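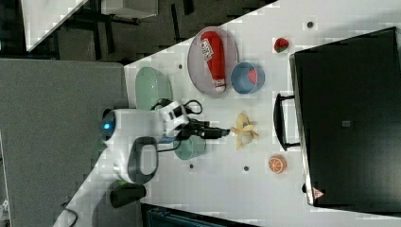 Three weeks into the gripper trial and I finally have opinions worth sharing! For anyone who skipped the last newsletter, we've been putting two grippers through the same set of kitchen jobs on the same arm: the Grallier, which we've had for ages, and the Radwan, which Marwa Erraji talked me into borrowing from the Fostport lab until August. I went in expecting the food to be the hard part. It's a good mix of awkward shapes, with the toy strawberry, the half orange and that splayed bunch of bananas all out on the white table at once, and none of them gives two flat fingers much to hold on to. In fact most of our trouble so far has come from the crockery (more on that in a minute).

We agreed on 60 tries per object for each gripper before changing anything, which sounded very sensible in the meeting and felt a good deal less sensible by the second afternoon. Tarek Abdelaziz kept the tally in his notebook and then typed it all up, bless him, and we've now got 373 tries written down between the two. I do like having a proper pile of numbers to argue over.

Search the newsletter Search Go

The banana is where I changed my mind. With the Grallier I'd been coming at it from the middle and squeezing fairly hard, and it kept twisting round as soon as the arm lifted. Marwa suggested going slower and closing with less force – I was sure it would just drop – and we've hardly lost one since.

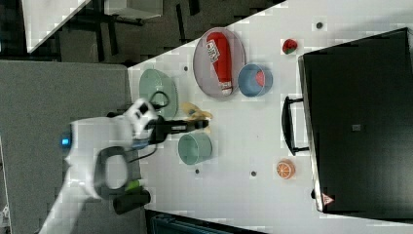 The toy banana at the tip of the gripper, with the orange slice on the table too.

Now, the crockery. Bowls and cups are fine if you pinch the rim, but you have to get the height right, and our first camera position was making a mess of that. It was mounted low and off to one side, so anything behind the wrist simply vanished from its point of view. Tarek moved it up on Monday and our missed grabs on the small dishes dropped by up to 35 per cent, with no change to the gripper at all. I had been blaming the poor Radwan for that! Apologies to everyone at Fostport who got my grumpy email.
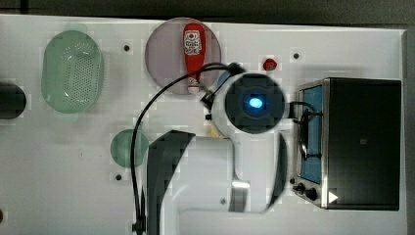

The other thing eating our time is the cables. Every time the wrist turns a long way round, the slack wants to go somewhere, and where it wants to go is across whatever you're about to pick up. We've tried clips, we've tried a sleeve, we've tried Tarek's hair bobble (his idea, his bobble). The clips came off, the sleeve was too stiff, and the bobble is currently in the lead. If anyone over at Flostthorpe has solved this on their own arm, please tell me how, and I'll bring cake.

As for which gripper I'd buy with my own money, I'm leaning towards the Radwan for anything round and the Grallier for flat things and rims. The Radwan is gentler and a bit quicker to close. It's also fussier to set up, and swapping it on and off takes me a good while longer, mostly hunting for the right hex key. Marwa says I should let the figures decide and stop going by feel, and she's probably right, but I'm the one standing next to it all day. 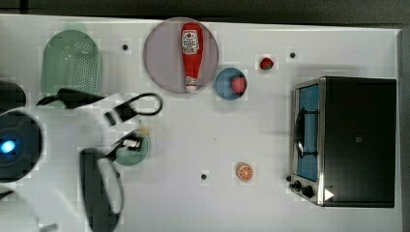
Next up is the ketchup bottle, which I've been putting off. Lying down it ought to be easy enough, but we want to lift it and stand it upright, and that means turning it without letting the weight swing. After that we'll start on the toaster oven door. I've got a feeling the handle will suit the Grallier better, Tarek thinks the opposite, and there's a packet of biscuits riding on it.

If you'd like to come and have a go, drop me a line and I'll find you a slot. Mornings are best, and please wear flat shoes.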